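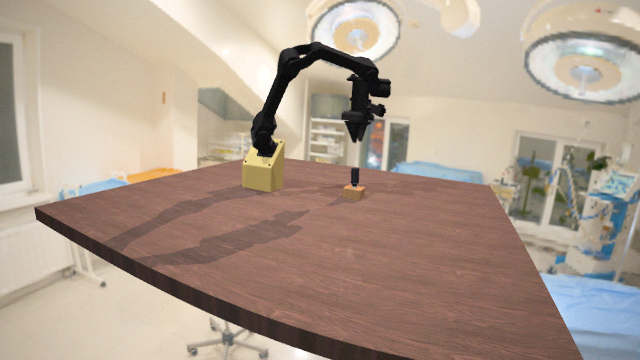
Shared Kitchens and Food Waste in Student Houses
Project report, September 2021

1. Why I chose this topic
In my first year I lived in a house with 19 rooms and one kitchen. Every week we threw away bread, salad and milk which were still good. I wanted to know how much this costs us.

2. Method
I asked 22 students in two houses, Kokeo and Valente, to write down all the food they put in the bin during four weeks. They also wrote the reason and the price. Two students stopped after the first week and I did not use their lists. 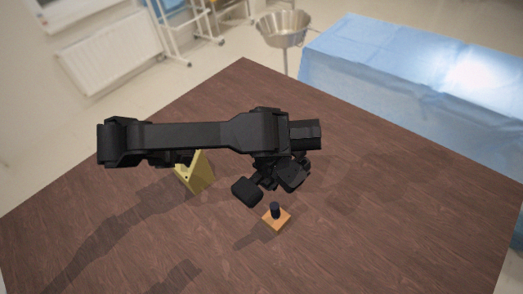

Image: Zdislava Machala

3. Results
The lists contain 200 entries. The total price was 1,479 crowns. Bread was the most common item in both houses. In Valente the students have one shelf each in the fridge, and old food was often forgotten at the back.

4. Problems
Prices were sometimes written from memory. The weeks were also close to the exams, when many of us cook less. I would like to repeat the study in October with a third house, Avia.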